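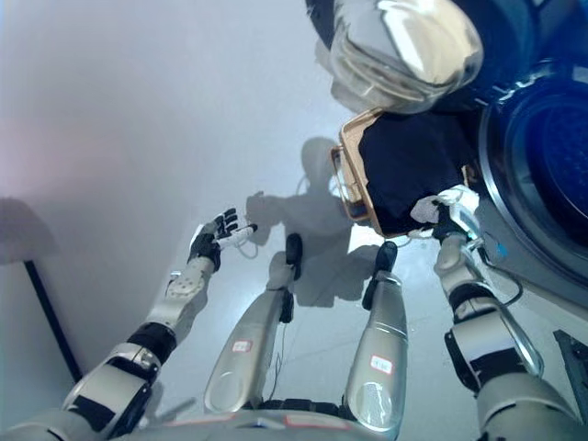

**Household Textile Care, handout 4: Loading and unloading a front-loading machine**
21 June 2021

Please read this handout before the practical hour. In the last lesson we spoke about fibers and labels. Today we speak about the door side of the work, which many students consider too simple to study.

### 1. Before loading

- Empty all pockets. Paper tissue is the most common problem in our laundry room.
- Close zippers, open buttons. Turn dark garments inside out.
- Dark navy and black may go together. New dark blue cotton goes alone for the first two washes.
- Look at the rim of the door opening. A sleeve or a hem that hangs over it must be pushed fully inside before you close the door, otherwise it is caught between the glass and the gasket.

### 2. How full is full?

The drum should be filled loosely, so that a flat hand can still pass above the clothes. The paddles inside the drum lift the clothes and let them fall again. When the drum is too full, the clothes can not fall, and the washing is only a kind of soaking.

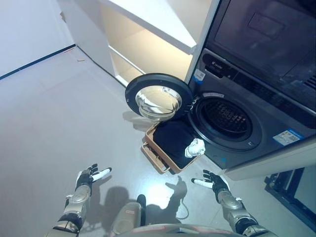
Ross Urquhart remarked on this point in the Nisbet group that the hand rule does not work for towels, as they take much more water than shirts and become very heavy, and he would stop at half of the drum. I agree with him, and I ask you to write this correction in your notes.

### 3. After the program

1. Wait until the lock has released. Do not pull the door.
2. Open the door fully and take the garments out one by one. Long pieces should not touch the floor.
3. Turn the drum by hand and look at the upper part also. Socks remain there.
4. Wipe the rubber gasket, especially the lower fold, and the inner side of the glass.
5. Leave the door open for about 19 minutes or longer.

### 4. Homework

Find the energy label of the machine you use at home and copy the spin speed and the capacity from it. If there is no label, use the manual. We will compare the numbers in the Parnard room, where the drying racks are.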